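Home Interiors Basics, Handout 2: Looking at Cabinets Up Close

Welcome back! Last week we drew whole rooms. Today we get to the good part – edges, posts, recesses and trim. Once you start noticing how white furniture is put together, you won't be able to stop.

White on white

A white cabinet looks like one big shape from across the room. Move in close and it breaks up beautifully. Undersides go pale gray, a glossy ledge picks up a thin highlight, and a groove between two raised strips reads as a dark line. Put a gray wall next to all that and the outline gets wonderfully crisp.

Look for the places where something is set into the white as well. A recess with a light-gray border and dark parts inside pulls the eye right away, even if you can't tell yet whether it holds a latch, a hinge or a spring catch.

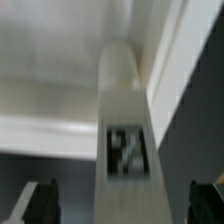

Sketching exercise (24 minutes, in pairs)

Pick one corner of a cabinet at home or in the Clotus room. Draw only where parts meet: post to ledge, panel to wall. Use a soft pencil and three grays at most. Leave the brightest edges as bare paper – they'll shine!

For next time

Read page 17 of the course booklet and bring both sketches. Questions go to Khrystyna Nechyporuk after class.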